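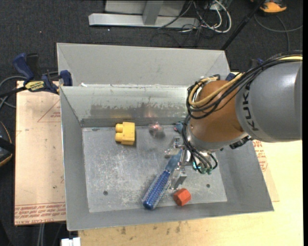
Posted in: Bin Picking, Faults & Fixes | 4 comments

Search this site Go

July, by Sille Thygesen

FAQ: The bin crash, the dropped parts and everything you've been emailing me about

Ever since I mentioned our little crash in the last update I've been getting the same questions over and over, so I'm putting the answers on one page. If you work with a picking cell of your own, some of this will sound painfully familiar. If I missed yours, leave it in the comments and I'll add it when I get a minute.

So what happened?

The short version is that the arm went down for an object, closed on it, and then kept going down when it should have gone up. The gripper pushed into the floor of the metal bin, the bin shifted on the table, and the controller threw a collision stop. It was a bit after 4 in the afternoon and I was sitting at the desk with my back to it (I know, I know). The noise was awful! Sort of a groan and then a bang when the bin hit the clamp.

Was anyone hurt?

No. I was well outside the reach of the arm and the only other person in the building was on the phone down the hall. But I want to be straight with you, we were running faster than we needed to be, and the door to the cell was shut but not latched. The latch switch had been bridged for a camera calibration and the bridge had never come out. It's out now. If you take one thing from this page, go look at your own door switch before you read the rest.

What was it picking up?

Ordinary junk, which is what we use for all our test picks. A blue hairbrush, a yellow block with two studs on it, a red-orange hexagonal block, a couple of small things at the back of the bin. The brush is the one it was after that day. Hairbrushes are lovely test objects because they're a mess from a gripper's point of view - a smooth handle at one end and a bristly head at the other, and the balance is never where the software thinks it is.

Was it the brush's fault?

Ha. I blamed the brush for two days. I had a whole theory about the handle slipping between the fingers and fooling the grip sensor. Then I went back through the log and the grip signal was fine the entire time. The brush is innocent and has been returned to duty.

Then what was the cause?

A bad floor height. When we moved the bin last winter we re-taught its position, and the Flovum planner stores the floor of the bin separately from the walls. Somebody (me) updated the walls and not the floor. The old value was 6 millimeters too low. For most objects you'd never notice, the fingers close on something tall and the arm comes back up long before it gets to the metal. A brush lying flat is a different story. The planner went for the handle, decided it had room to go lower for a better grip, and it didn't have room.

Why didn't the force limit catch it?

It did, just late. Our limit was set to 215 newtons, a number I inherited from the previous project where the arm was pushing parts into a fixture. That's fine for pushing parts into a fixture. For poking around in a bin full of toys it's way too high, and the arm had time to lean on the bin quite hard before it gave up. I've brought it down a lot. I'm not going to post the new value, since I'd hate for someone to copy it the way I copied mine! Work yours out from your own gripper and your own bin.

How much damage was there?

Less than I was afraid of. The lower finger needed to be realigned, and one of the thin air tubes had worked halfway out of its fitting, so the gripper was hissing and closing slowly. That one took me ages to find. The arm itself passed its checks and the bin picked up another scratch, but the floor of that thing is nothing but scratches anyway.

Do check your hose bundle after something like this. The cables come over the top of the wrist and loop down the side, and when the arm stops hard that whole loop whips. I go over it by hand, with the power locked out, feeling for kinks and for any spot where the sleeve has gone thin. Takes ten minutes and I'd rather do it than find a dead sensor line in the middle of a run.

Why is your bin held down with a hardware store clamp?

I get this one a lot. It's an Irwin bar clamp and it works great. You can put it on with one hand and take it off when you need to swap bins. What I'll admit is that a clamp only holds in the direction it's squeezing, and on the day of the crash the bin slid sideways right under the jaw. We had a proper bracket quoted by Hauksdóttir and I hope to get it in the next budget. Until then I mark the bin corners on the table with a pencil and look at them every morning. If the corner is off the line, no picking until I've re-taught.

Can I just hit reset and carry on after a collision stop?

Please don't. The reset button clears the message and that's all it does. My routine now is lock out, look at the fingers, feel the hoses, check the bin against the pencil lines, then jog the arm by hand at slow speed to a known point and see if it lands where it should. If it's off by anything I can see with my eyes, it's not going back in automatic.

Is this a problem with the Flovum software?

I don't think so. I'd like it if the floor and walls were on the same page of the settings and I've written to tell them that. But the value was wrong because I didn't change it. The Mokemach folks, who run a cell a lot like ours, told me they do a touch-off on the bin floor at every start-up, and I've stolen that idea. The arm comes down slowly in an empty corner, feels for the metal, and compares. If the two numbers don't match, it refuses to start.

Has it happened again?

Not so far. We've had a couple of dropped objects and one pick where it came up with nothing at all, but those are regular bad picks and they don't scare me.

Can I get a copy of your checklist?

Sure! It's one page and it's got coffee on it, but I'll type it up. Skonditz customers can already find it in the shared folder under "after a stop". Everyone else, drop me a line through the contact form and tell me what gripper you're running, because the hose part is different for the electric ones.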